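Keeping newspapers and clippings at home

Many people want to save the paper from an election day or from the day a foreign leader visited their city. Newsprint is weak paper and it goes yellow quickly, so the work should be done in the first week.

Wash your hands and dry them well. Do not use hand cream before. Open the newspaper flat and take out the advertising inserts, as their colour can move to the next page.

For a whole paper I use a flat archival box by Citaris, and I put in not more than 100 pages. A tight box makes creases at the fold. For clippings, the Srisuk polyester sleeves are good. Never use sticky tape, rubber bands or metal paper clips.

Write the name of the paper and the date in soft pencil on a separate card. Ink can go through.

Keep the box in a bedroom cupboard. The garage is too hot in July and January, and the basement is often damp.

Sort on a big table, cleared and wiped the evening before.

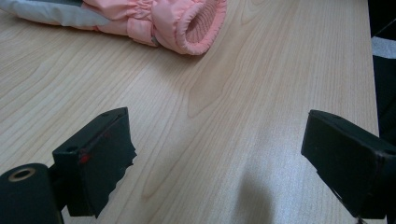

Smooth wooden tabletop with a fine grain.

If you want to read the articles again, make a photocopy and read the copy. My own collection has 596 clippings, mostly about parliament and border talks, and the oldest ones I take out only once in a year.

Updated January 28, 2020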